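# Fixing a hand-held gripper that loses its zero

Applies to the Stulex hand-held gripper with the Clakley encoder board, firmware 7 and later. If you are on older firmware, update first and see whether the fault is still there. 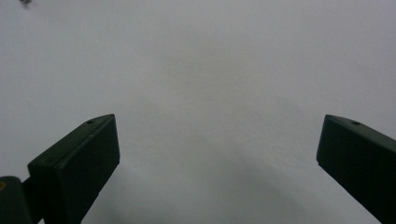
The fault shows up as a width reading that no longer matches the fingers. You open the gripper all the way and the log says it is half closed. Or you close it on nothing and the reading stops well short of zero. The recordings look fine when you play them back, and the trouble only comes out when a robot runs them and squeezes too hard or lets go too early. We lost 300 recordings from the Weritz bench this way before anyone compared the width column to the video.

On our unit the cause was a finger mount that had slipped on its shaft. A loose encoder cable gives almost the same symptom, so check both.

## Before you start

Stop any robot that is using a policy trained on the suspect data. Press the emergency stop and leave it pressed until you have finished the last section. A bad width value can make the arm close at full force with a hand nearby.

You need:

- the gripper and its USB cable
- a hex key set
- removable threadlocker
- a flat, plain surface to work over, so you can see a dropped screw
- the `width_check` script from the Jaramillo tools folder

## 1. Read the raw count

Plug in the gripper and run:

```
width_check --raw
```

Open the fingers to the hard stop and let go. The count should read 3,648. Ours read 3,000 with the fingers against the stop.

Write down what you get. Close and open the fingers several times and read it again at the stop each time.

- Same wrong number every time: the mount has slipped. Go to step 3.
- Number changes from one try to the next: suspect the cable. Go to step 2.
- Number is right: the gripper is fine now, but it may have been wrong earlier. Go to step 5.

## 2. Check the encoder cable

Unplug the USB cable. Take off the rear cover and press the small white connector straight down into the board. Look for a pinched wire where the cable passes under the cover. If the insulation is broken, replace the cable. Tape won't hold up there.

Put the cover back and repeat step 1. If the number still moves around, the board is bad and has to be swapped.

## 3. Reset the finger mount

1. Unplug the gripper.
2. Loosen the clamp screw on the mount one turn. Don't remove it.
3. Open the fingers to the hard stop and hold them there.
4. Plug the gripper back in and run `width_check --raw` again.
5. Turn the shaft slowly with the hex key until the count reads 3,648.
6. Unplug, and tighten the clamp screw without letting the fingers move.

Once it is tight, plug in and read the count. It tends to creep a little as the screw bites. If it has moved, loosen the screw and do it over.

When you are happy with the number, back the clamp screw out, put one small drop of threadlocker on it, and tighten it again. Keep the fingers on the stop while you do this. Let it cure overnight. We skipped the threadlocker the first time and the mount slipped again by Tuesday.

## 4. Save the new zero

Close the fingers fully with nothing between them and run:

```
width_check --set-zero
```

Open and close once more. The script prints PASS if both ends are in range. Do not use `--force` to get past a FAIL. That option saves whatever value it sees, and it is how our bad zero got saved.

## 5. Sort out the old recordings

Run `width_check --scan` on the data folder. It lists every session where the fully open reading is off. Move those sessions out of the training folder and retrain without them. We tried adding a fixed offset to save them, but the mount had slipped partway through several sessions and the offset was wrong for the rest.

Release the emergency stop only after the old policy has been removed from the robot. Do the first run at low speed with a foam block, and stand outside the arm's reach.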